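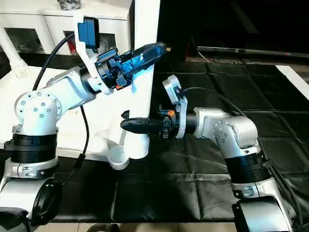 Subject: Re: [wiltbridge-list] Winter water shutoff for the garden plots
Date: November 20, 2021

On the shutoff, someone wrote:

> Is the main line drained yet? I have leeks and kale in
> the ground at the Trallgate end and would like to water
> for one more week. Also, does anyone know what the July
> bill came to? The sheet on the shed door is too faded
> to read.

The main line is still on. It gets shut off and drained next weekend, so you have your week. After that, please carry water from the rain barrels.

The July bill was 65 dollars over the month before. The meter read 2112 when we opened in spring and the usage since then is around 4000 gallons, a bit more than last year. Most of it went to the new berry rows.
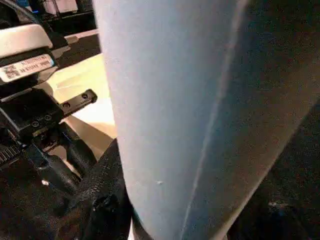

I also found a slow drip at the brass fitting behind plot nine and put new tape on it. If you see a puddle there again, write to me off list.

What plot holders need to do before the shutoff:

1. Take your hose off the tap, drain it, and coil it in the shed. Hoses left on the taps split last winter and we had to replace two valves.
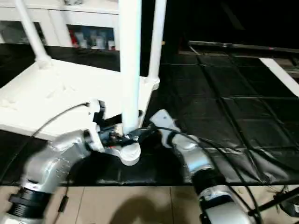
2. Leave your tap open. The line will not drain if even one is closed.

3. Put your plot number on anything you store in the shed - tape and a pen are fine.
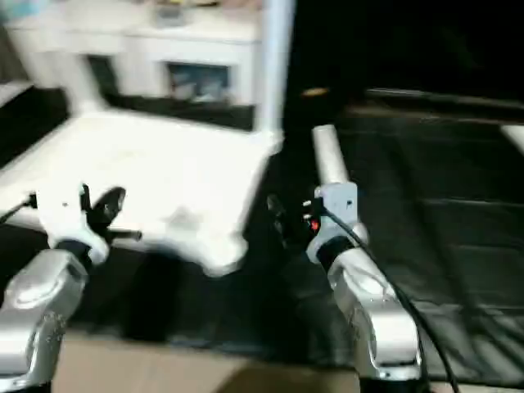

The seed order to Krajčí goes out after the holidays. Garlic is already sold out there, so if you still want some for this fall, try the farm store in Bundetwood. They had hardneck on Thursday, and the ground is soft enough to plant.

The gate code stays the same until spring.

Plot 14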